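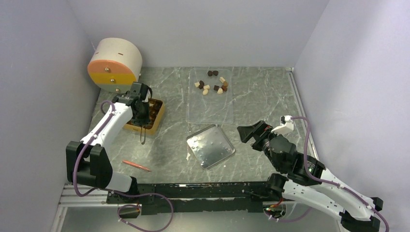 The price of a gift

Home Essays Letters Archive

By Tudor Munteanu
October 26, 2024
Reading time: 3 min

In the town where I grew up, you did not visit a house with empty hands. It could be a jar of plums, or half a cake under a cloth. When my mother had nothing she cut flowers from the fence, and once she took eggs, still with a bit of straw on them. The person at the door always said "but why did you trouble yourself" and took the thing to the kitchen, and the matter was closed.

I have lived in this country for many years now and I still bring something. What has changed is that people tell me in advance what it must be. Last month I received an invitation to a birthday for a woman of fifty, and under the address there was a link to a list. The list was kept on Flomora, a site where you mark the present you will buy so that no other guest buys it too. There were candles on it, a blanket, a frying pan, and one box of chocolates for 199 dollars. Next to each article was a little bar which showed how much of the wish was already paid.

I understand why these lists exist. My neighbor Jocelyn Sebastian defends them with much energy. She got married in January and she says that without the list she would have received 200 vases. She has a small apartment and no wish to store the good intentions of her cousins. She also says the list is kind to the guest, who is often tired and does not know the shops. I accept all of this. For a wedding, when two people start a household, I find it even practical, and our grandparents had something similar, only it was the aunts who arranged it by talking.

But a birthday is a different thing, and so is a dinner, and so is the birth of a third child in a house which is full of toys. When I choose from your list, I have done an errand for you. I paid, yes, and you will use the pan. Still I did not need to think about you for even one minute. I did not stand in a shop and ask myself if you like bitter or sweet, if you still read at night, if the color would make you laugh. This minute of thinking was, for me, always the real present. The object was only the paper around it.

People answer that I am romantic, and that most presents are bad. It is true, most presents are bad. I own a tie with small ducks that I have never worn in public. It was given to me by a colleague at Gullik, my first job here, a man with whom I had spoken maybe five times. He had heard me say that I fed ducks with my father. I have thrown away better ties than this one.

There is also the question of money, which we pretend is not a question. On a list, each guest sees the price of everything, and sees also what is already taken. The cheap things go first. The one who comes late to the page must choose between the expensive box and the shame of giving nothing. With my mother's flowers from the fence, no person at the table knew who was poor that month – or they knew, and had the good manners to look at the flowers.

I do not propose to forbid anything. If you want a list, make a list, but leave it at home and give it only to those who ask. Some will ask, and they will be happy to have it. The others will bring you a wrong thing, a strange soap or a book you already have. Please say that they should not have troubled themselves, and put it in the kitchen.

For the birthday I bought nothing from the page. I brought walnuts, because she once told me that she missed the walnuts of her grandmother's yard. She thanked me politely and put them beside the coats. I do not know if she ate them.

Contact | Copyright 2024 Tudor Munteanu | Back to top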